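Hands and Controllers: Comparison Trials at the Lellmont Laboratory
Gallery

The Manipulation Group at Lellmont spent the winter term comparing end effectors and control software for two-armed work in household settings. The trials were carried out in simulation, under the direction of Lotte Van der Linden, and covered two multi-fingered hand models and two controllers. This page presents a view from the cabinet series together with notes on the method, the hands and the results to date. It is intended for partner institutions and for students considering a project with the group.

About the trials

Each pairing of hand and controller was given the same set of tasks: reaching into a cabinet, taking hold of a small object, passing it from one hand to the other, and setting it down on a marked spot. Every task was repeated 80 times per pairing, with the starting position of the object shifted slightly between runs. A run was ended after 60 seconds if the task had not been completed.

The two controllers are known within the group by their project names. Fasix plans the motion of both arms together before either one moves. Jorkovo plans each arm separately and corrects for the other while the motion is under way. Both were run at 1000 updates per second, and neither was tuned for a particular hand. The arms, the mounting post and the room model were kept the same throughout, so that differences in the results could be traced to the hand or the controller.
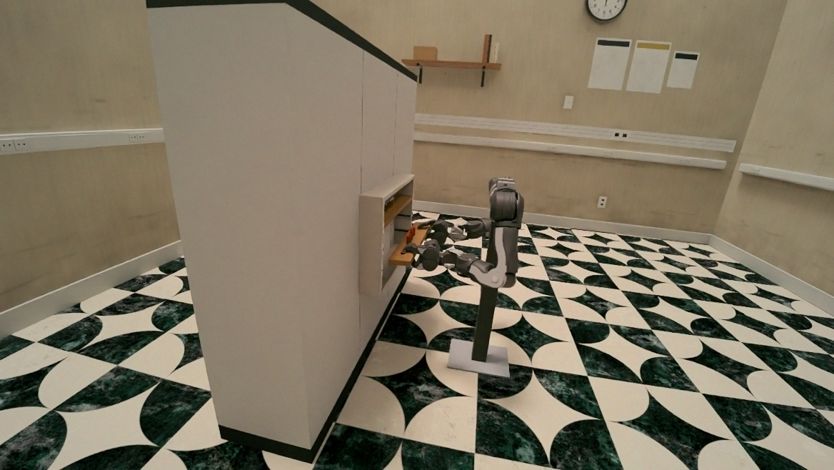 Cabinet series, simulated room. Both hands are at the lower board, with the small red object between them.

The cabinet series proved the most demanding part of the program. The opening leaves little space for two hands at once, and a wrist angle that suits one arm will often place the other too close to the frame. Fasix completed more of these runs, although its planning time was longer. Jorkovo began moving sooner and did well when the object lay toward the front of the board, but it stopped more often when the forearms came near each other.

Notes on the hands

The first hand model is the one used in the group's earlier work. Its fingers close together on a single command, and it needs little from the controller once contact has been made. The second follows a design contributed by the Vandenberghe workshop, in which each finger is driven on its own. It held small objects more securely in the passing task — particularly when the object was turned during the exchange — but it was also more sensitive to errors in the estimated position of the object.

With the position error raised to 20 millimeters, both hands missed the object in a large share of runs. The group regards this as a limit of the present sensing model and has not used those runs to rank the hands.

Next steps

A second round of trials is planned for December. It will add a drawer task and a revised version of Jorkovo with a wider safety margin between the forearms. The room model will be kept as it is, to allow direct comparison with the first round. Further views will be added to this gallery when that series is complete.

Run logs and task definitions are available to partner institutions on written request to the Manipulation Group office. Requests should state the project for which the material is needed and the name of the supervising staff member.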